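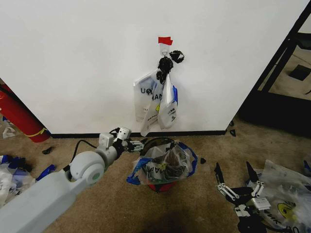 Figure 7.1 Two grippers and a lined trash bin, with more bags on the wall hook and on the floor.

Chapter 7
Planning and Paying for Equipment

After reading this chapter you should be able to:
Separate the purchase price of a robot from the cost of putting it to work
Write a task statement that a supplier can quote against
Set up a simple budget for the first year
Decide when to buy, when to lease, and when to wait

7.1 Start with the task

Most equipment budgets go wrong before a supplier is called. A buyer sees an arm at a trade show, asks the price, and begins looking for work the arm could do. The order should be reversed. Write down the task first, in words that a person outside your building would understand.

"Handle the trash" is a poor task statement. It leaves out the size of the bin, the kind of bag, where new bags are kept, and what the floor is like. Thin plastic bags are a hard case for many grippers. They fold, cling to each other and change shape when touched. A bin on carpet raises other questions, such as whether it will slide when pushed. Each of these points affects which gripper you need, and the gripper is often priced separately from the arm.

7.2 The Ciltitz office

Gremero, a cleaning contractor, planned to try a two-arm unit at its office in Ciltitz. The buyer asked two suppliers, Turunen and Umach, for quotes. Turunen quoted for arms and grippers only. Umach quoted a higher figure that included setup and training. On paper the first offer was cheaper by $3000.

The buyer then listed what the Turunen quote left out: mounting, spare gripper fingers, cables, staff training, and 148 hours of setup work by Gremero's own people. Once those hours were charged at the normal wage, the Umach offer cost less over 12 months. Gremero signed in April – later than planned, but with a budget that held.

7.3 Three kinds of cost

Costs fall into three groups. One-time costs are paid at the start and include the machine, delivery and any changes to the room. Running costs come back every month: power, supplies, repairs, software fees. The third group is staff time, and it is the one most often left off the sheet. Someone has to prepare the work area, restock supplies and step in when the machine stops.

Table 7.1 sets out the Gremero budget under these headings. Read it before going on to Section 7.4, where we work through the lease option line by line.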